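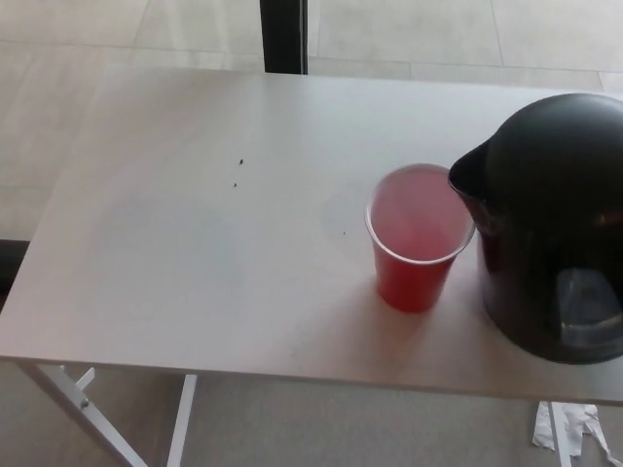
4.2. Servir una bebida: ¿ya pueden o todavía no?

Figura 3. Tarea de servido: vaso rojo translúcido y hervidor negro, con el pico hacia el vaso.

Confieso que esta era la tarea que más ganas tenía de contar. Cuando Nevzat Tekin y yo armamos la lista de quehaceres para Skarnulon, servir una bebida nos parecía casi un trámite (¡qué ingenuos!) y la pusimos entre las fáciles, al lado de doblar trapos. Pues no. El pico tiene que quedar muy cerca del borde, como en la Figura 3, y con un vaso de plástico un roce de nada basta para moverlo.

Juntamos 2.105 intentos entre las dos cocinas de prueba, todos sobre mesa blanca y con el mismo tipo de vaso. De ellos descartamos 618 por problemas de registro, casi todos de la primera tanda, en mayo, cuando todavía peleábamos con la sincronización. Hajar El Ouafi revisó el resto a mano y le debo una cena.

Lo que peor lleva la política entrenada es saber cuándo parar. El material translúcido deja ver el líquido a través de la pared, y nosotros pensábamos que eso ayudaría a estimar el nivel, pero rojo sobre rojo el modelo se confunde bastante, sobre todo con el vaso ya casi lleno. Con Samir, nuestro método de referencia, pasa lo mismo, solo que derrama antes. El hervidor trae su propia ventana de agua, gris ahumada, y ninguno de los dos métodos la aprovecha.

¿Le dejaría yo la merienda a un robot? Con alguien cerca y una bayeta a mano, sí. Sin supervisión todavía no, y en la sección 5 explico qué cambiaríamos en el sensor de la muñeca antes de volver a intentarlo.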